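Toalha de mesa Nuvberg, cinzenta aos quadrados: dois anos depois

Comprei a toalha da Nuvberg pelo pior dos motivos: estava à altura dos olhos, junto à caixa, e a fila não andava. Cinzenta, com uma grelha de linhas brancas fininhas, dobrada num quadrado tão perfeito que devia ter desconfiado logo. Custou-me 26 euros, o que para uma toalha é o preço exato em que já não se pode usar como pano do chão mas ainda não se pode exigir nada.

Publico isto a 20 de agosto de 2018 porque me pediram duas vezes, nos comentários à crítica do escorredor Bramavitz, que dissesse alguma coisa sobre «a toalha que aparece sempre». Aqui vai. O escorredor, entretanto, morreu.

O tecido

É pano, pano a sério, sem aquele avesso de borracha que cola aos braços no verão. Tem algum peso, cai direita dos lados e não foge quando se abre a janela. Ao toque é mais áspera do que eu esperava e continua áspera, apesar de na embalagem se prometer que «amacia a cada lavagem». Já lhe dei lavagens suficientes para amaciar um capacho.

A cor foi a melhor decisão de todo o processo, e nem sequer foi minha: era a última cinzenta e só havia mais em branco. O cinzento perdoa café, perdoa migalhas, perdoa o lápis dos miúdos. Não perdoa azeite. O azeite faz uma mancha mais escura, de contorno nítido, que se instala e passa a fazer parte do padrão. Tenho uma com a forma aproximada da Madeira, do lado da janela, e já desisti de a tirar. Pus lá a fruteira.

As linhas

A grelha é o que distingue esta toalha das outras e é também o que me irrita nela. Antes vivia com uma lisa, da Mindwood, e era feliz sem saber. Punha a mesa torta e comia-se na mesma. Agora, qualquer prato que fique meio dedo ao lado fica ao lado de uma linha branca que o denuncia. A minha cunhada Xinyi Tian, que é pessoa de régua, adora. Chega, senta-se e alinha a faca com o quadriculado antes de dizer boa noite.

Há ainda a questão de pôr a própria toalha. Com um pano liso, estende-se e está. Com este, se a grelha não ficar paralela à borda da mesa, a sala inteira parece inclinada. Demoro mais a endireitá-la do que a fazer a salada.

Vantagem real: corta-se papel de embrulho em cima dela com uma precisão razoável (com tesoura, por favor, que a do x-ato foi uma história curta). E os quadrados dão boas ruas para carrinhos, segundo a opinião especializada da minha sobrinha.

Lavagem e ferro

A etiqueta manda lavar a 30 graus e eu obedeci durante um mês. Depois houve um jantar com molho de tomate e subi a temperatura. Encolheu um pouco no comprimento e nada na largura, pelo que os quadrados, que eram quadrados, são agora uma coisa ligeiramente mais filosófica. À distância a que se come, não se dá por isso. As linhas brancas continuam brancas e não desbotaram para o cinzento, mérito que registo sem ironia nenhuma.

Quanto aos vincos, não tenho boas notícias. Esta toalha amarrota-se só de ouvir falar em gaveta. Passada a ferro com vapor fica impecável durante o tempo que se demora a arrumar o ferro. O Kipchumba Nzioka, vizinho do segundo andar e homem de soluções, sugeriu guardá-la enrolada num tubo de cartão. Experimentei. Os vincos passaram a ondas, e perdi um armário para o tubo.
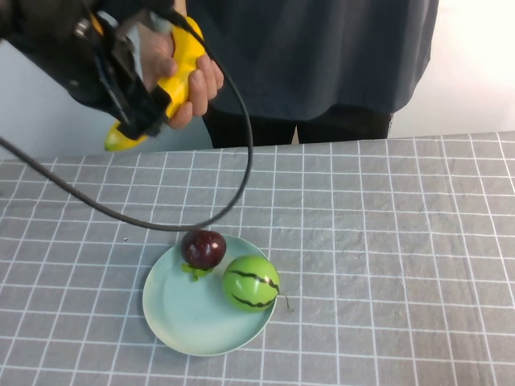
Vincos, portanto, vai haver sempre, e o melhor é escolher bem a loiça que se lhes põe em cima para distrair as visitas. Com loiça branca a grelha ganha um ar de cantina; com loiça escura, de sala de espera de dentista. O que lhe fica mesmo bem são os tons claros com um bocadinho de cor, como o prato redondo verde-água muito pálido, de rebordo baixo, em que está a ameixa de brincar. Com tanto brilho em cima de um pano tão baço, aquela ameixa quase passa por sobremesa. As rugas, mais teimosas do lado direito, ficam como ruído de fundo, e eu deixo-as ficar.

Comparações

Da Mindwood lisa já falei: mais macia, mais barata, ganha borboto. Durou até outubro do ano em que a comprei e acabou a tapar a bicicleta. Também usei uns tempos uma da Xie, emprestada pela Chunhua Deng, plastificada, com limões. Limpa-se com um pano húmido e sobrevive a tudo, incluindo ao bom gosto. Se tem crianças pequenas e nenhum amor-próprio à mesa, compre essa. Devolvi-a com alguma pena, confesso, sobretudo em dias de sardinha.

A Nuvberg fica no meio. É mais bonita do que prática e mais resistente do que bonita. As bainhas não descoseram, os cantos continuam a ser cantos e, tirando a Madeira, não tenho manchas permanentes. Para uso diário numa mesa de cozinha dá trabalho a mais; para uma mesa de sala que também serve para trabalhos manuais, contas do condomínio e puzzles a meio, aguenta-se bem.

O tamanho merece um aviso. A medida da embalagem inclui as bainhas, ou inclui o otimismo do fabricante, não consegui apurar. Na minha mesa cai um palmo de cada lado, quando eu contava com palmo e meio. Quem tiver mesa extensível deve comprar o tamanho acima e não acreditar em mais nada. Eu abro a mesa no Natal e fico com uma ponta de madeira nua, onde se senta sempre quem chega atrasado.

Nota: quatro em cinco. Tirava-lhe mais meio ponto pelo ferro de engomar, mas devolvo-lho pelas linhas, que sobreviveram ao tomate.

Para quem perguntou se existe em azul: existiu, vi-a uma vez, e voltei à loja no dia seguinte e já só havia guardanapos. Comprei os guardanapos. São às riscas e não combinam com coisa nenhuma.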